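Skills room notebook, Lockyer campus
March, first aid and emergency care stream

Second run of the bandaging and splinting block today, and I want to get this down before I lose the bit of paper I scribbled it on. Started at 8.40 because the roller door was stuck again. The group had done the reading (mostly!), so I skipped the slides and went straight to forearm splints on the floor mats.

The good news is that the padding is finally going in the right spots. Last time everyone put a lovely thick wad at the wrist and nothing at the elbow end, and the splint rocked like a see-saw. This time I had them close their eyes and feel for the gaps with two fingers before tying anything. Slower, but the ties stayed put when the patient was helped up to sitting.

Slings are another story. The calico triangles from Huderell are a heavier weave than the old ones and they don't grip, so the reef knot slides down onto the collarbone over a few minutes. I tried washing one lot on hot over the weekend and it's a bit better. Will do the rest.

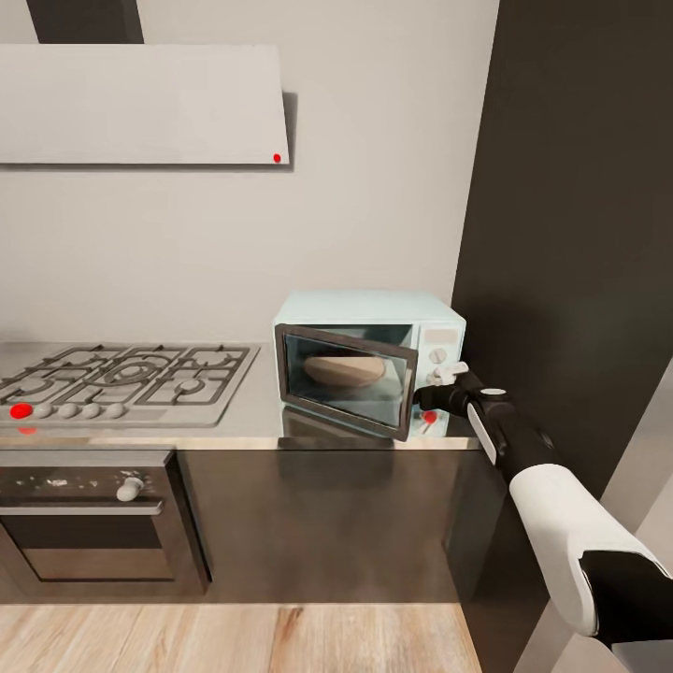 Then fingertip checks, and I'm going to keep banging on about these. Colour, warmth, feeling, movement, and press the nail bed and watch it pink up again. They check once, straight after bandaging, and then wander off happy. I want it done again after ten minutes and written on the card with the time. Only half the cards had a second entry. For the next run I'm putting a kitchen timer beside each mat and seeing if the noise does the job for me.

Pressure immobilisation for snakebite took most of the late morning. We use the Hellow elastic bandages with the printed rectangles that stretch into squares when the tension's right, and they're terrific for beginners, but two of ours are so tired that they go square with hardly any pull. Chucked both in the practice-only tub with a strip of red tape on. Please don't put them back in the kits!

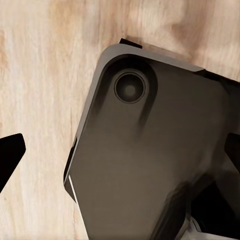
Written up by the skills room instructor
Emergency care, Lockyer campus

Stock, while I'm here. The order number for the replacement consumables is 3517 and it covers 4 cartons of conforming bandage, the 7.5 cm width, plus gloves in medium and large. No smalls this time, we've got a cupboard full. The saline pods are fine until winter. We have about 200 left and we go through them slowly now that eye irrigation is only taught once a term. Somebody has been using the trauma shears on cardboard and they wouldn't get through a pair of jeans, so they're off for sharpening.

After lunch I ran the phone-in exercise. One person treats, one person makes the pretend emergency call, and I play the operator from behind the partition.

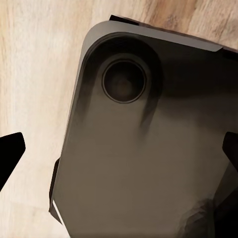
The callers rushed, every single one of them. They gave me the injury first and the location last, and if the line had dropped I'd have had a broken leg somewhere in the district and no idea where. A flat dark slab, a rounded corner, one lens in the camera bump — a tablet seen from behind gives you nothing of what's on it, and that's me as the operator, I've only got the words coming down the line. So we did it again with location first, then a nearby landmark, then what happened. Much better. One pair got the whole lot across in a single breath, and I was so pleased I forgot to ask them for a call-back number, which they also forgot to give.

The scenario sheets need a fix too. Sheet 1733 still has the old meeting point at Kanatthorpe, out by the oval, and that gate's been fenced off for ages. I've crossed it out in pen on my copy, and the proper version needs changing before the outdoor day.
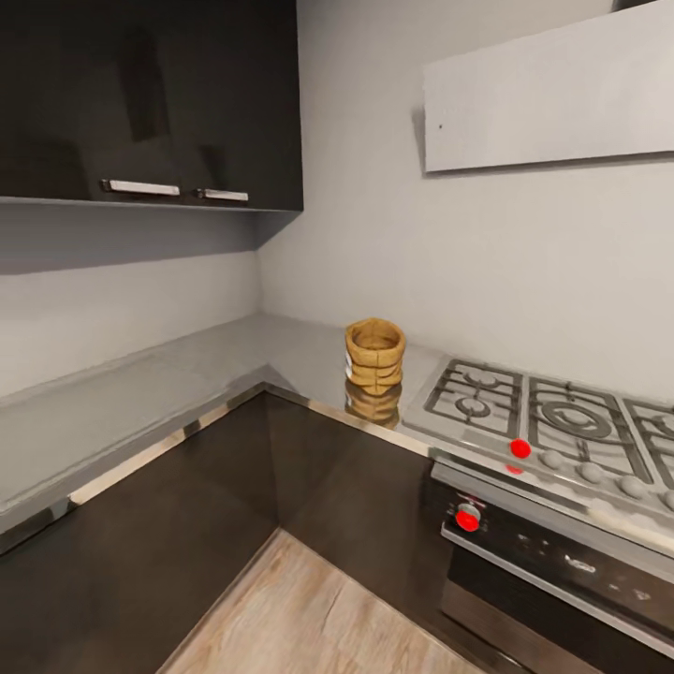 Should the first bandage come off if blood soaks through it?
Leave the first pad where it is, put another on top and press harder. If that's not holding it, take off the top one only, check the pressure is right over the wound and re-pad. I got asked this three times today, so it's going on the whiteboard.

To do for next run: timers, wash the rest of the triangles, reprint the check cards with a bigger box for the second entry. Mats were wiped and stacked by 3.15. Roller door still sticking.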